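The new line at Lammers, and the people who used to be it

I promised a few of you that I would write about the changes at work once they had settled a little, and then February came and went and nothing had settled at all, so I am going to write it anyway with a cup of tea going cold next to me.

For anyone new, I have worked at Lammers for most of my adult life. We put together small assemblies for other companies - brackets, clips, little housings with springs in them, the kind of part that lives inside a machine you own and that you will never once look at. Cirnach, where our building is, is not a big place, and if you grew up there you either worked at Lammers or you were related to someone who did. I was both.

The first automated cell came from a company called Femow, and it took over the packing end, which was fine by everyone, me included. Packing was hard on the shoulders and there was always some argument about whose turn it was. The machine put parts in trays, and the people who used to put parts in trays moved over to inspection and got to sit down. We grumbled for the sake of grumbling, and then we got used to the noise.

Plilum is a different sort of thing. That is what they call the new program, and the idea is that a person does the job by hand first, over and over, using a tool that works like the robot's own fingers, and the machine is supposed to learn from all that. When it was explained to us in the break room I remember thinking that it sounded like having an apprentice who stands inside your sleeve. You pick up a piece, you set it down, you pick it up again, and you try to do it the way you would on a good morning, even when it's almost quitting time and your feet hurt.
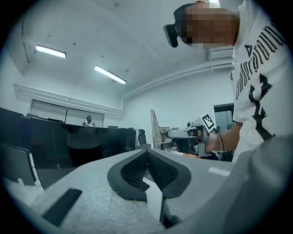
My own turn came after lunch, and I was terrible at it! I have done fiddly work with my fingers for so long that I can't tell you how I do it, and suddenly I had to do it through a handle. It was like buttering toast with oven mitts on. I dropped a clip, I chased it across the table, I dropped it again (I also said a word I don't use at home). By the end of the second shift, though, I had slowed down enough to notice things about my own work that I had never noticed. I tip a part toward me before I turn it over, for instance. I must have been doing that for 20 years and I couldn't say where I picked it up. Probably from the woman who trained me, who tipped her head to one side while she worked, too, come to think of it.

Now, the question everyone asks me at church and at the grocery store is whether we are teaching ourselves out of a job. I wish I had a better answer than the one I give, which is that I don't know. There are 71 of us on the floor. So far no one has been let go, and 5 people have moved into jobs that didn't exist before, setting up tasks and looking after the equipment. One of them took a pay raise and a headache along with it. But I also know that when somebody retired this winter, her spot wasn't posted on the board, and all of us walked past that board more often than we needed to.

What I miss already is the talking. On the old line you sat elbow to elbow and you heard about every grandbaby and every leaky roof in town. When you are doing the hand work for Plilum you want to concentrate, and it's quiet in a way I am still not used to. Some of the younger ones like it that way. They put their heads down, they get a rhythm going, and they are much better at it than I am, which I tell them, and they are very sweet about it.

Management has asked us to write down what we'd like changed, and I have filled up both sides of my sheet. I asked for taller tables, a longer break in the afternoon, and for someone to tell us plainly when a job is going over to the machine for good, before we hear it in the parking lot. I'm handing it in tomorrow morning, and if I get an answer I'll put it up here.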